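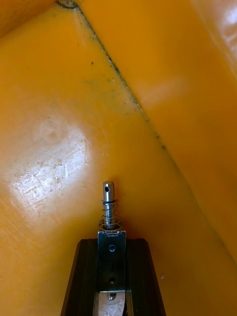

Tubs, second pass

December 2021
By the Woldemariam shed diarist

Started on the yellow-orange tub. Grey grime along the seam between two of the walls, heaviest at one end, fine enough there to pass for pencil. A small curl of dark residue in the crease. The panels themselves are in fair order – fine scratches and scuffs going every which way, some cloudy streaking, one greyish smudge near the seam. Scratches I leave alone. Anything abrasive adds more of them, and they hold dust.

Method as written up in July: warm water, a capful of Pollix, soft brush along the crease, cloth over the flats. Leave 12 minutes, rinse, stand upside down on the rack. The old nailbrush is too wide to reach the bottom of a crease. A toothbrush trimmed to half length does it. Wooden skewer for corners, blunt end only.

Pollix bottle reads 662 ml on the kitchen scale less the tare, taking it as near enough to water. That should see out the summer if I keep to the capful.

Tank water at Nirnside is hard on plastic this time of year and leaves a film, so the final rinse comes from the house tap. Carried 13 litres down in two trips. Meter at the house read 2521 before I started. Did not read it after.

Lids are a separate problem. The Ikix ones have a hollow rim that takes in water and lets it out a day later over whatever is stacked underneath. Tried drying them on edge, notch down. Will check in the morning.

Colour coding stays as it was: yellow for chook feed, grey for fertiliser, nothing edible in the grey. Labels need redoing. The marker has gone brown and the tape lifts at the corners. Buy wider tape.

Rain gauge empty again. Moved the hose to the lemon tree and shut the shed.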